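Call for Participants: Handwriting and Memory in Later Life

Solmont Centre for the Study of Ageing
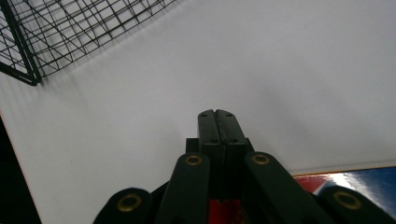
The Solmont Centre for the Study of Ageing invites adults aged 60 and over to take part in a study of handwriting and everyday memory. The study will compare how well people remember lists, letters and appointments when they write them by hand and when they type them. It is led by Dr Eun-ji Han and supported by a grant from the Katona Trust.

We wish to recruit 122 participants. Places will be offered in the order in which completed forms are received, subject to the conditions set out below.

Who may take part

You may apply if you:
are aged 60 or over on the day you apply;
read and write English with ease, whether or not it is your first language;
are able to hold a pen for up to ten minutes at a time;
have used a keyboard of any kind, including that of a tablet or telephone, within the past year.

You do not need to be a fast typist or to have neat handwriting. Left-handed people are welcome and are at present under-represented in our records. Those who wear glasses or hearing aids should bring them to each visit.

We regret that we cannot accept people who have had a stroke, who have been told by a doctor that they have dementia, or who are taking part in another memory study. If you are unsure whether this applies to you, please contact the study office before completing the form.

What taking part involves

Participants will attend the Centre twice, with an interval of three weeks between visits. Each visit lasts two hours, including a break for refreshments. At the first visit you will be asked to copy short passages, take down a message read aloud, and prepare a shopping list of your own choosing. Half of these tasks will be done by hand and half by keyboard. At the second visit you will be asked what you remember of them, and will complete two short puzzles and a questionnaire about your daily habits.

Between visits you will keep a diary of one page a day. A booklet will be supplied. Entries may be as brief as you wish, and you may leave out anything you prefer to keep private. Diaries will be returned to you on request once they have been copied.

Visits take place in the Losov Building, on the ground floor, with step-free access from the car park. Morning and afternoon times are available. A companion may come with you and wait in the reading room.

Payment and expenses

Travel costs will be repaid on production of a ticket or receipt. Participants who complete both visits will also receive a gift voucher in thanks. Those who withdraw after the first visit will receive half the value of the voucher.

Your information

Your name and address will be stored separately from your answers. Writing samples will be identified by a code only and will be kept for ten years. You may withdraw at any time without giving a reason, and may ask for your samples to be destroyed up to the point at which the results are prepared for publication. The results will not include a personal assessment of your memory.

How to apply

Forms may be collected from the reception desk of the Losov Building or requested by post from the study office. Large-print copies are available. Completed forms must reach the office by Aug 26, 2023. All applicants will receive a written reply, and those who are offered a place will be sent an information sheet and a consent form to read before their first visit.

A summary of the findings will be posted to all participants in March.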